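About Endcombe

Endcombe develops software for robots that work with their grippers close to the parts they handle. The company was founded by two control engineers and now employs 16 people, all of them at a single site in Mosquera. We do not build arms or grippers. Our customers choose their own hardware, and we supply the programs that run it.

Our main product, Stulodel, is a motion planner for tight spaces. It takes a model of the work area, checks each proposed path for contact, and sends the controller a path that it can follow at a steady speed. Flistance, our second product, handles perception. It estimates where a part lies from wrist camera images and reports how certain it is of the result – a figure the planner then uses when deciding how closely to approach.

Both products are released together each April. Before a release is approved, it must pass 310 recorded test cases and around 3,000 simulated runs. Customers receive the full test report along with the software, including any cases that failed and the reason given by the engineer in charge.

Much of our present work concerns computer hardware. An open desktop case is a demanding place for a planner, with cables crossing the motherboard, sheet-metal edges on the chassis and little room for a gripper to turn.

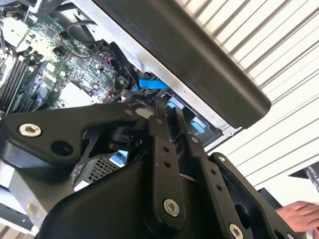 Cables remain the hardest part of the problem, as they bend and rarely lie in the same place in two machines. Flistance treats them as regions to be avoided unless an operator marks one as a target. Work on a fuller cable model is under way and will be offered first to customers with a current support agreement.

Requests for an evaluation license may be sent to the Mosquera office through the contact page.

Page last reviewed 13th July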